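Magazine > Work and Money > Small Business

The slow return of the office tea break

When Hedegaard moved its billing staff into a former shoe warehouse in Geelong, the floor plan had no kitchen. There was a tap, a bin and a vending machine that took coins. Staff drank at their desks or walked to the bakery on the corner, and most of them walked on their own.

Three years later the company has a morning break at 10.30, paid, and the phones go to a recorded message for the length of it. Complaints from callers did not rise. The operations team had budgeted for them to.

Paid tea breaks were once ordinary in Australian clerical work. A tea lady came through with a trolley, and everyone stopped at once because the trolley did. As the trolleys went, the break stayed in plenty of agreements but lost its fixed time, and a break you can take whenever you like is easy to skip.

Drendonard, a freight broker with 30 people on one floor, tried to fix this with a better coffee machine. It cost $949 and was well liked. People used it and went straight back to their screens. What changed the pattern was moving a table out of a meeting room and leaving it in the open, well away from the printers.
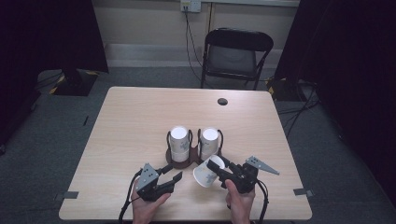

Who pays for the milk

Money causes more trouble than time does. At Surnura, a payroll firm in Ballarat, the tea fund ran on an honesty jar until December, when it was short enough that the biscuits stopped. The firm now covers the lot. Its bill for tea, coffee, milk and biscuits last year came to nearly $496, less than it spent on toner.

Fudow, which does bookkeeping for farms, went the other way and kept a paid roster. Two staff who drink only water asked to be left off it and were.

None of the four firms makes the break compulsory. At Hedegaard a few people still go to the bakery, and the recorded message has been re-done twice to fix the volume.

24 shares | 3 comments

Contact us | Copyright, all rights reserved | Back to top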